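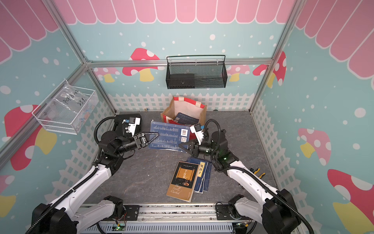
Gifty Lamptey reckons the fingers are the whole story and the rest of this file is padding. Her note on the first draft read: "If the tip can't get under a cover, I don't care what the controller thinks." She has been given the section on fingers, and the padding stays.

Mullana two-arm gripper comparison
Data card and read-me, version 2

What's in it

200 recordings of two white arms on a shared base rail, working on books and a tote bag. Each arm has a parallel gripper and a camera on the wrist, and a fixed camera looks on. The booth has mushrooms on the walls and a picket fence. Policies trained in it should be tested somewhere duller before you boast about them.

Fingers (G. Lamptey)

Triangular fingers throughout. We compared bare tips with the Hitcombe pads, same shape, softer face. Bare tips slide under a paperback cover nicely and then let go of it. Pads hold on and won't slide under anything. I prefer the bare ones and have been outvoted.

Controllers

Weltbridge is stiff and quick to respond. Rweyemamu is the compliant one, and will give way to a large book as if it had been asked politely. Half the recordings use each. Swapping between them takes 35 minutes if you remember the wrist camera cables, longer if you don't.

Known problems

With both grippers over the same book, each wrist camera mostly films the other gripper. Labels for these stretches are poor.
Glossy covers throw off the depth estimate. Matt ones are fine.
40 recordings have the left and right arms swapped in the metadata. They are listed in swapped.txt, which was itself wrong until September.
Loose stacks shift when the top book is dragged. We marked these as failures, then as successes, and have settled on "partial".

Use

Fine for comparing fingers and controllers on flat objects. Please don't quote it as a general grasping score – the pads look dreadful on books and may be perfectly decent on mugs.

Corrections go in the tracker under "labels". Opinions about pads go to Gifty.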